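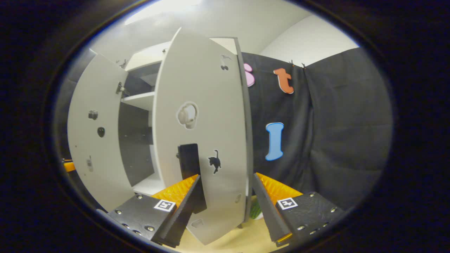 Cupboard with a cat on it finds a taker at Thorlacius

A white cupboard with a black cat on its door has become the most argued-over piece of furniture at Thorlacius, the second-hand hall on Tultosstead's old rope yard, beating a piano that plays and a sofa that reclines when it feels like it.

Lot 2223 arrived in February with a house clearance from Carnska and was entered in the stock book as "cabinet, white, two doors". This left out the cat. It strolls across one door with its tail in the air, beneath a round cutout holding something white, rounded and shaped like an ear.

The ear has divided opinion. One camp holds that it is a handle. Another says it was put there for the cat, which would otherwise have nobody to talk to. A gentleman who came in for picture hooks gave a long account of ventilation and left without the picture hooks.

"I priced it as a cupboard," said Maja Czerwiński, who runs the furniture floor. "Two doors, shelves, grey at the back. I put 20 pounds on it and went for my lunch. When I came back there were people standing in front of it with their heads on one side."

By closing time she had 14 names on a reserve list, a thing the hall had not previously owned. The list was kept on the back of a delivery note and is now pinned up beside the till, where several of those on it have been to check their position.

Under house rules, whoever asks first gets first refusal, and that was Eun-seong Bang, who had gone in looking for a bread bin. He wants the cupboard for his hallway on Trumel Street, where it will hold hats, gloves and the paperwork for a boiler he no longer has.

Mr Bang paid the marked price, having turned down an invitation to pay more. He was also offered a tin of paint in case he wished to cover the cat. He did not wish to cover the cat.

Collection has proved the harder part. The hallway is narrow, the stairs turn twice, and the doors like to swing open when the thing is carried, so Ms Czerwiński has recommended string. Mr Bang's brother-in-law has recommended taking the doors off at the hinges, and has been asked to bring the string.

The other people on the list have been told that another load from the same house is due next month. Its contents are given as one wardrobe, a standard lamp and "sundry kitchen". There is no mention of any animals, but then there wasn't last time.

Thorlacius is open from ten until four. The piano is still available, and so is the bread bin, which Mr Bang forgot to buy.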